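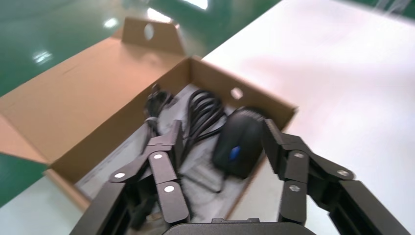 네 시까지라고 했다. 택배 기사가 네 시에 온다고. 지금 세 시 십 분.

콘수엘로는 테이프부터 찾았다. 없다. 서랍에도 없고 창틀에도 없고. 가위는 나왔다. 가위만 자꾸 나온다.

"마우스는 넣었어?"

헨드릭이 옆방에서 소리쳤다.

"넣었어."

"파란 휠 달린 거?"

"응. 그거."

다른 건 다 회사 비품이고 그 마우스만 우비트 거였다. 우비트 아옐레. 삼 년을 맞은편에 앉아서 하루종일 휠을 굴리던 사람. 드르륵. 드르륵, 딱. 생각이 막히면 굴리고 화가 나도 굴렸다. 화면은 그대로인데 손가락만 움직일 때도 있었다. 콘수엘로는 그 소리가 싫어서 이어폰을 샀다. 4000원짜리. 한쪽이 금방 나갔고 나머지 한쪽으로 반년을 버텼다. 그래도 들렸다. 드르륵.

7월에 우비트가 떠났다. 마가굴라로 발령. 배로 가면 이틀, 비행기는 작은 거 하나. 가방 두 개 들고 가면서 책상은 그냥 두고 갔다. 나중에 보내 줘, 급한 거 아니야. 그래서 다들 안 급하게 굴었다. 그러다 어제 전화가 왔다. 여기 마우스가 하나도 안 맞아, 손이 아파, 미안한데 좀 보내줄수 있어?

미안하다는 말을 두 번 했다. 원래 안 그러는 사람인데.

케이블도 넣었다. 하나는 둥글게 잘 감겨 있고 또 하나는 하얀 끈으로 허리를 묶어 놨다. 어느 게 어느 기계 건지는 모른다. 우비트는 알겠지. 둘 다 까맣고 둘 다 우비트 서랍에서 나왔으니까 둘 다 간다.

세 시 이십오 분.

"바닥에 종이 깔린 거, 그거 빼야 되는 거 아냐?"

헨드릭이 어느새 와서 상자를 들여다본다.

"왜 빼."

"설명서면 어떡해. 우리 건데."

"읽을 거야?"

"아니."

"그럼 가는 거야."

헨드릭은 잠깐 서 있다가 볼펜을 내밀었다. 주소는 네가 써, 나 글씨 못써. 콘수엘로는 받아서 송장에 썼다. 마가굴라 기지, 관측동. 번지가 110인지 101인지 헷갈려서 문자를 다시 열었다. 110. 그 밑에 우비트가 덧붙여 놓은 말이 있었다. 어제는 못 본 것.

여기 되게 조용해. 밤에 아무 소리도 안 나.

콘수엘로는 그걸 두 번 읽고 전화기를 엎어 놓았다.

편지를 넣을까. 시간이 없는데. 메모지 한 장 뜯어서 '잘 지내'라고 썼다가, 아니 너무 짧다, 구겼다. '엘마리가 네 자리에 앉았어. 타자 소리가 엄청 크다.' 이건 사실이긴 한데. 굳이. 또 구겼다. 세 번째 장에는 이어폰 얘기를 썼다. 네 휠 소리 때문에 이어폰 산 거 알았어? 4000원이었어. 갚아. 쓰고 나니 웃음이 나서 그대로 접었다. 접고 나서야 이름을 안 쓴 걸 알았다. 됐다, 글씨 보면 알 거다.

접은 메모를 케이블 고리 사이에 밀어 넣었다. 빠질 것 같아 한 번 더.

그러다가 마우스를 꺼냈다. 왜 꺼냈는지는 모르겠다. 그냥 손에 쥐었다. 생각보다 작았다. 검지로 파란 휠을 굴렸다.

드르륵.

복도 쪽에서 타자 소리가 뚝 멎었다. 엘마리가 문틈으로 고개를 내밀었다.

"지금 그거 무슨 소리예요?"

"아무것도 아니에요."

"아까부터 찾으시던 게 테이프죠? 제 책상에 있는데. 진작 말씀을 하시지."

세 시 사십 분. 테이프는 반 뼘 남짓 남은 롤이었다. 모자랄 것 같은데. 아래층 가게에 가면 하나에 2000원. 헨드릭이 벌써 신발을 구겨 신고 있었다.

"동전 있어? 나 300원 모자라."

콘수엘로가 주머니를 털어 줬다. 헨드릭은 계단을 두 칸씩 내려갔다. 쿵 쿵 하는 소리가 한참 들리다가 현관문 닫히는 소리.

그 사이에 마우스를 도로 눕혔다. 한 번 더 굴려 볼까 하다가 말았다. 긴 뚜껑을 잡아서 덮고 손바닥으로 눌렀다. 자꾸 들뜬다. 누르고 있는 수밖에. 그러고 서서 창밖을 봤다. 헨드릭이 길을 건너고 있었고, 골목 끝에서 택배차가 들어오고 있었다. 십오 분이나 일찍.

"엘마리! 내려가서 기사님 좀 붙잡아 줘요!"

"뭐라고 하고요?"

"아무 말이나요. 날씨 얘기!"

엘마리가 뛰었다. 슬리퍼 바람으로. 콘수엘로는 상자를 누른 채로 전화기를 뒤집어서, 한 손으로, 우비트에게 답장을 쳤다.

오늘 보네. 시끄러워질거야.

오타를 고칠 손이 없어서 그냥 보냈다.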